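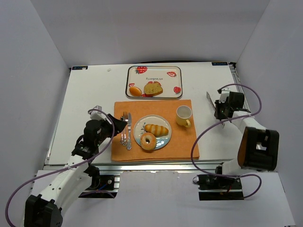
A reader's note on last month's page objected that cutlery laid to the left of the plate in one group is wrong, and that the knife belongs on the right with its edge turned in. For a formal cover that is correct. For a breakfast or bread setting on a single cloth mat, the grouped layout is acceptable and leaves the right side free for a mug.

Laying the mat

Set the lower edge of the mat parallel to the table edge. Cloth mats with a doubled hem sit higher along that side, so keep the foot of the plate off the hem. Press with a warm iron from the center outward. A mat that will not lie flat after pressing usually has uneven shrinkage between the hem thread and the cloth - wash it cold and dry it flat.

Plate, mug and cutlery

Place the plate first and work outward from it. Put the mug at the upper right of the mat with the handle toward the diner. Keep handles of forks and knives toward the near edge. Patterned handles collect polish in the relief; use a soft toothbrush and dry at once.

The serving tray

The tray goes behind the mat, long side facing the diner. Printed trays scratch under metal tongs, so lift the bread clear before moving it sideways. Keep sliced cake apart from glazed items. Glaze transfers to a cut face in a few minutes and does not brush off. 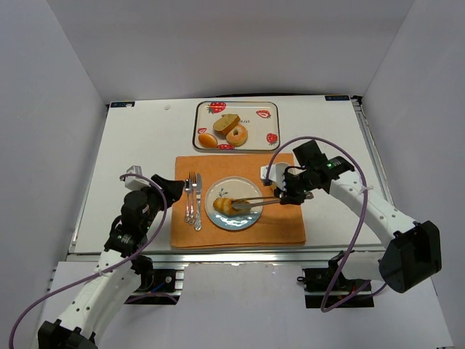 Should tongs be kept on the tray or beside it?
Beside it, on a small rest or a folded napkin. Tongs left on the tray slide when it is passed.

Serving pastry

Grip flaky pastry across the middle with light pressure and lower it fully to the plate before releasing. Long tongs give more reach but less control at the tip. Wash the hinge separately - crumbs and butter pack into it.

Storage

Stack mats flat, 38 to a shelf at most. Store trays on edge with a cloth between each pair.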